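Sorting Small Stuff: Bins, Baskets and Lowered Expectations

Every house has a drawer that won't close. Ours had three, plus a shoebox labeled MISC that had been taped shut since we moved in. When I finally cut the tape I found picture hooks, a bag of felt pads, two bicycle lights and the key to a car we sold. I put the key back in the box. Some habits take longer than an afternoon.

What follows is how I sort small things now. It is not elegant, but the drawers close.

Use a table, not the floor

People like to sort on the floor because it's big and already there. Then the dog walks through the screws. Clear a table completely and put a border of some kind around the edge if you can, even masking tape with the edge folded up. Round things roll. They roll farther when you are in a hurry. A dark surface is kind to white plastic bits and cruel to black screws, so keep a pale cutting board or an old tray handy for whatever your table likes to hide.

Put the bins out first

The usual mistake is to make piles and then go looking for something to put them in. Set out empty bins before you touch a single item. Shallow is better than deep. A deep bin is a drawer with better posture, and within a month you'll be digging to the bottom of it for the one fuse you need.
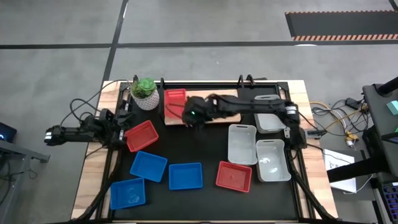
Color is the cheapest label there is. I've tried printed labels, handwritten labels and a label maker that ate more tape than it printed, and the family ignored all of them equally. Three colors of bin seem to be the most anyone in my house will remember. Go with red, white and blue shallow bins like the ones on the black tabletop, and let each color mean one thing for the whole session. Mine go red for "fix or glue," white for "keep and use," blue for "belongs in another room." Nothing is allowed to be two colors. If you find yourself arguing that a curtain ring is both, it goes in red and you get on with your life.

Don't fill them all

Leave a bin or two empty in each color. You will find a category you didn't expect. Mine was eyeglass screws, and I don't wear glasses.

A bin with one thing in it is fine too. There's a strong urge to tip that one lonely item in with something else for company, and that is how MISC boxes are born.

Mesh for anything that sheds

Crayons, clothespins, seed packets, garden twine and anything that has lived in a garage should go in a mesh basket first. Give it a shake over the trash can and the grit falls out. Solid bins collect the grit and keep it for you.

Clear things in colored bins

Clear caps, clear bumpers and those little bags of spare buttons vanish on a white background. Put them in the darkest bin you own. My friend Mpho Nkosi keeps all his clear plastic hardware in an old cookie tin with the inside painted navy, and he finds things in it on the first try, which I find slightly irritating.

What to do with the plant

Somebody will tell you to take everything off the table, and I mostly agree, but I leave a small potted plant on one corner. It marks the spot where finished bins get parked before they're carried off. A succulent is best. It won't need water while you work, and it puts up with being ignored, as do most things in my workroom.

Stop after two hours

My record is 922 loose items in one sitting, counted by my nephew for a penny each. I don't recommend it. The last fifty were sorted with real hostility. Set a timer, stop when it rings, and stack the shallow bins crosswise so they don't nest and squash what's in them.

Empty the blue ones the same day

Anything that belongs in another room has to get there before supper. A blue bin left on the stairs overnight becomes furniture. I had one there until April, and guests had started putting their gloves in it.

Washing the bins

Warm water, a drop of dish soap and an old toothbrush for the corners. Dry them upside down on a towel. If a sticker won't come off, rub in a little cooking oil, leave it for 5 minutes and scrape with a fingernail or an expired library card.

Got a better system? Send it in. Tips that require buying a label maker will be read with suspicion.

Elis Craddock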